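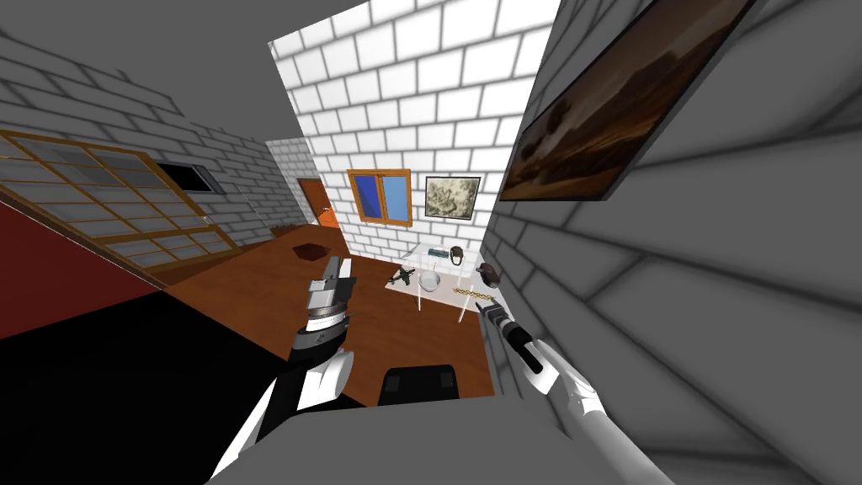

Home Data Tools Papers Contact

Last updated: January

# Hetlow Tabletop Set, data card

By Hidayah Santoso, January

## What it is

2229 simulated episodes of a two-armed robot working at a glass table, recorded for training a policy to pick up small household things. The operator drove both arms by hand in the Rolus simulator. There is no real-world footage in the set, and I would be careful with anyone who tells you that makes no difference.

## What we kept

Each episode has joint positions, gripper state, rendered views and a line of text naming the task. The Nillby converter writes all of it to one file per episode. Another 106 episodes were dropped because the operator gave up partway. I now think dropping them was a mistake, as a learner that never sees a failed grasp has little to go on when its own grasp fails.

## The chain tasks

Thin, flexible things are where I trust the set least. The gold chain lies across the front of the glass top, and the task is to take it by one end with the right gripper. In simulation a chain bends the way the solver says it bends. A policy can score well here by learning the solver.

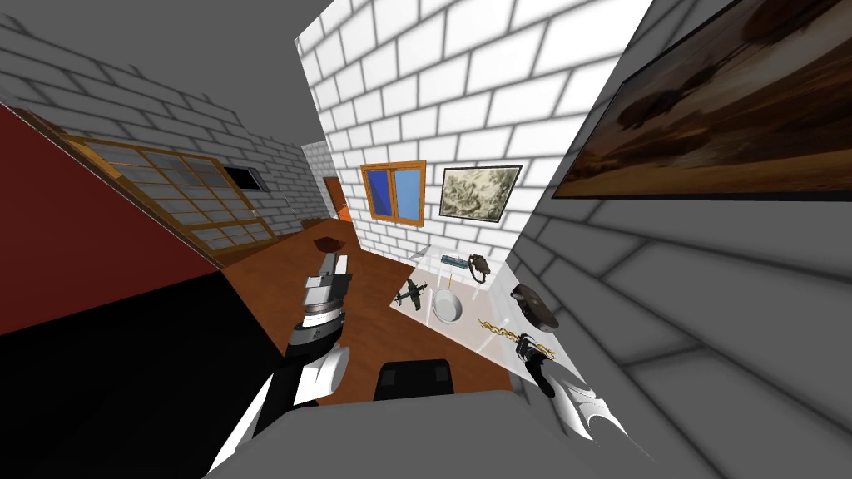

Rahman wrote back that the same complaint applies to every simulated set, and that a flawed chain task still teaches the arm where to go before contact. Fair, up to a point. Then train on the approach and cut the rest.

## Known problems

- One room, one table. Expect poor transfer.
- 4 operators, and one of them recorded most of the episodes.
- Success labels were set by hand and only 8 were checked twice.
- Task text is repetitive. Don't read much into language scores.

## Use

Fine for pretraining and for debugging a loader. Please don't quote a success rate from it without a test on hardware.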